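Notebook Projects Rigs Calibration Search

Bench Notes > Manipulation > Gililon arm > Grasp aperture study

2021-09-10

Picking up from the last entry, which ended with the note "retry with slower close." Did that. Slower close did not help and I'm dropping it. Both runs at the low speed gave the same kind of slip on the cube as before, and it made every trial longer for no gain. Speed is back at the old default in the config.

What changed the numbers was the aperture method, so most of this entry is on that.

Background for whoever reads this after a gap. Until now the Gililon arm opened its gripper all the way before every descent, whatever the object. Full opening is safe when one thing is on the table. With two or three things on it, the open fingers sweep a wide path on the way down and knock neighbors, and then the pose estimate for the neighbor is stale and the next grasp is planned against an object that isn't there anymore. We were blaming the pose estimator for that. I went back through the November logs from last year and the same failure is in those too, labeled "perception." I have not relabeled them yet. Should.

New method: predict the opening width from the depth crop, add a margin, open to that width only. The planner gets the predicted width along with the grasp angle and checks the finger sweep against everything else on the table before it commits. If the sweep hits something, it rotates the grasp and tries again, up to 9 rotations, and then gives up and asks for a different object. The width predictor is the small Vullix network with the last layer replaced. Nothing fancy. Trained overnight on the old crops.

Results for the full set:

Trials: 238
Clean pick, full-open method: 112 of the 238
Same table layouts, predicted width: run stopped early, see below

The full-open number is worse than what we had been quoting. The older figure came from single-object tables and should not be compared to this one. Please don't put the two in the same chart. I know there is a draft slide that does.

The predicted-width run stopped at trial 102 because of a cable. The loop on the underside of the arm caught on the table corner during a low return move and the joint torque limit tripped. No damage that I can find. I homed it, checked the fingers against the gauge block, and they still close square. But the layouts after that point would have been run with a cable routed differently from the first part, so I called it there and did not mix them. The first part is good data. The clean-pick rate in it is clearly higher than full-open on the matching layouts, and I am leaving the exact figure out of the notebook until the rerun is done. Last time I wrote down a partial number it ended up in a report.

Object notes, in the order I have them on paper.

Rubik's cube. Easy for width, harder than expected for hold. The predictor gets the width right nearly every time when the cube is square to the fingers. When it's rotated on the table the predictor gives something close to the diagonal, which is the correct thing to open to, but then the fingers close on corners and the cube turns in the grip as it comes up. It is still a pick by our definition (off the table, held through the lift). It is a bad pick if anybody wants to place it afterward. I want a second label for this, "held, rotated," separate from clean. Scoring now lumps them in with clean, so the 112 is generous.

Also, some of the layers got nudged out of line by the closing force, and then the cube isn't a cube. Width prediction goes off after that. I squared it up by hand between trials once I noticed. Trials before I noticed are marked with an x on the paper sheet.

Bath pouf. The depth crop on this one is a mess. Mesh returns whatever it feels like, and the predicted width swings a lot between two captures of the same pose. It doesn't matter much in practice. The pouf is soft and the fingers can push into it from nearly any opening. What does matter is the release. Netting hooks on the fingertip edge and the pouf comes back up with the gripper after a drop. I counted that as a failed place, not a failed pick. Covered the fingertip edges with tape for a few trials and the hooking went away, but tape changes the friction on the cube, so it came off again before the real run. A chamfer on the fingertips would be the proper fix. Put in the request with the Albridge shop.

Roll of trash bags. I expected no trouble here and had some. It's a cylinder on its side, so a grasp across the short direction is the obvious one and the planner picks it every time. The trouble is rolling. If the two fingers don't touch at the same moment, the first one pushes the roll and it travels before the second one arrives. With full-open the first finger has farther to go and gets there with more of an offset. With predicted width both fingers start close in and the roll has no room to go anywhere. This is the object where the new method helps the most, and it has nothing to do with neighbors. I hadn't thought of that as a reason to do it. Worth a paragraph in the writeup.

The paper label slides a little on the plastic when gripped hard. Keep the force at the low setting for this one.

Now the layout question. Three objects per table seems right to me for the rerun. Two is too easy, the sweep check hardly ever fires. With four I had layouts where no rotation was free and the planner gave up right away, and a trial that ends before the arm moves says nothing about the grasp. I'd keep four for a separate planner-only test and not run it on the arm at all.

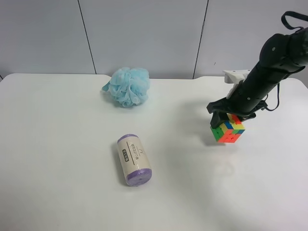

Spacing should stay uneven. When I placed things on the printed grid the sweep check gave the same answer over and over, and the rotations it tried were always the same few. Hand placement gave more variety, but it isn't repeatable, and I need matching layouts for the two methods. So what I did for this set: place by hand, save the overhead depth, run method A, then put things back using the saved depth as an overlay on the monitor. It's slow. Getting the cube back to its saved angle is quick. The pouf never goes back to the same shape no matter what you do, so I match its center and leave it at that. For the roll, match both ends and check that the label is facing the same way, or the crop looks different to the network even with the same pose.

The Feyisa overlay tool does this but crashes if the window is resized. Don't resize the window. Start it at the size you want.

Shadows: checked, since there was a worry the arm's shadow on the white table was leaking into the crop mask. The width head only takes depth, so it can't matter there. The mask step does use color. I ran the mask with and without the arm over the table on a handful of saved layouts and the edges moved a little on the side toward the arm. Small compared to the margin we add. I'm not fixing it now. If somebody cuts the margin down later, look at this again.

On the margin. It's a fixed value for all objects at the moment and I think that's wrong. A hard thing with flat sides could take a smaller one, and the pouf hardly needs any. The network could put out a spread along with the width, and the margin could come from the spread. That would give the pouf a big margin, though, since its predictions swing, and a big margin for the one object that doesn't need it defeats the purpose. Leave it fixed for the rerun. One change at a time.

Hardware. The white printed bracket by the wrist has not moved. I marked its edge with pencil before the run and the mark still lines up. The two screw holes on the upper segment looked clean. The cable needs a proper clip so the loop stays up against the arm through the whole reach. Zip tie for now, tight enough to hold but with enough slack to let the wrist turn both ways – I ran the wrist to both ends by hand with power off to make sure. It'll do for the rerun, and then I'd like a printed clip.

While I had power off I also wiped the finger pads. There was a gray film on both. Don't know when they were last cleaned, there's nothing in the log. Adding a line to the startup sheet: wipe pads, note it. If the film was making the cube turn in the grip, then the first part of the predicted-width run and the full-open run both had it, so the comparison holds, but the rerun will have clean pads and may look better for no good reason. That means full-open has to be rerun too. Annoying, but I don't see a way around it.

So the rerun is both methods, same saved layouts, clean pads, cable tied up, default speed, fixed margin, three objects per table. Score sheet gets the "held, rotated" column before starting. Layout files are in the shared folder under Gililon, the ones ending in _b. The ones without the ending are from the grid placement and can be ignored, but leave them there, the planner test reads them.

To do:
– column on the score sheet
– relabel last year's perception failures, at least the ones with video
– take the old single-object figure off the draft slide
– ask Albridge how long for the chamfered fingertips
– startup sheet, pad wipe line
– decide what counts as a failed place for the pouf and write it on the sheet itself

Arm is parked and the brake is on. Fingers left at half open. The config on the machine is the one to use, the copy in the repository is behind by the speed change and I'll push it after the rerun.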